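Esadero Community Kitchen: Where We Are at the Halfway Mark
Report to the Lakance Fund, January 9, 2021 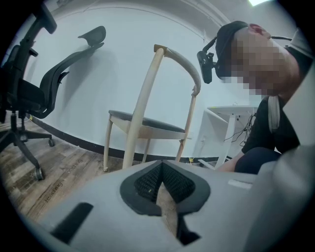
The office chair, Esadero, midyear.

Hi all, and happy new year! Josphat Mutiso asked me to keep this one to a page or two and to put the bad news in along with the good, so I'm going to try. You already have the spreadsheet. Consider this the version with the talking in it.

First, the big change. When we wrote the grant application we were planning to run evening cooking classes for families, in person, with everybody crammed around the same counters. Obviously that didn't happen. Back in June I called Josphat in something of a panic and he was kind enough to say the money could follow the food, so we moved most of the class budget over to take-home meal kits. I'm still grateful for that phone call.

So, the kits. We have sent out 334 since we started, each one with enough for a family dinner plus a recipe card. The first batch was too ambitious (I put a braised cabbage dish in there that takes all afternoon, and I heard about it). After that I set a rule for myself that everything had to be on the table in 50 minutes, start to finish, by a person who doesn't cook much. The lentil soup and the skillet cornbread are the clear favorites. The stuffed peppers were not popular with anyone under the age of twelve, so I've dropped them.

We have 48 families signed up right now. The list moves around a lot. People find work, or they move in with a sister across town, and then their spot goes to the next household. I used to worry that this made our numbers look messy but I've decided it's fine, and I'd sooner tell you how it is than smooth it over.

The recipe cards turned out to be more work than I budgeted for. We print them in English and Spanish, and my Spanish is good enough for chatting but not for explaining how to fold egg whites. We paid for two rounds of translation and I would pay for it again. One mom wrote back to say her son now reads the steps out loud to her while she cooks, in both languages, and corrects her. I have that note taped up over my desk.

Now the part I'm less happy about. Produce from the Clirkach farm stand was supposed to make up most of our vegetables through the fall. They had a rough season and we got less than half of what we'd planned on, so I ended up buying at grocery store prices for most of October and November. That's the overage you'll see on line 2 of the budget. I've moved some of the money we had set aside for classroom supplies to cover it, and we are still inside the total. Clirkach has already told me they expect a better spring, and I've also started talking with the Minja co-op about onions, potatoes and carrots, all the boring stuff we go through like crazy.

The refrigerator is fixed, by the way! I know I went on about it in my last email. It was the door seal. The whole repair came in under what I'd put aside for it.

For the next six months I want to keep the kits going at the same pace and try out short phone calls with families while they cook. I did a few of these in December just to see. They were a little awkward at first, with a lot of "hang on, my hands are wet," but people asked me things they would never put in a survey, like whether you really have to rinse rice. I'd like to do one evening a month of those through the spring.

I'd also love to talk about whether in-person classes can come back in the next grant year. I don't want to promise dates yet. If they do, I'd start small and keep the kits running alongside, as plenty of our parents have told me they could never have made it to a class on a weeknight anyway.

Receipts are in the shared folder, sorted by month. November has a couple of blurry ones and I've asked the store for new copies. Call me any time if something doesn't add up, mornings are best.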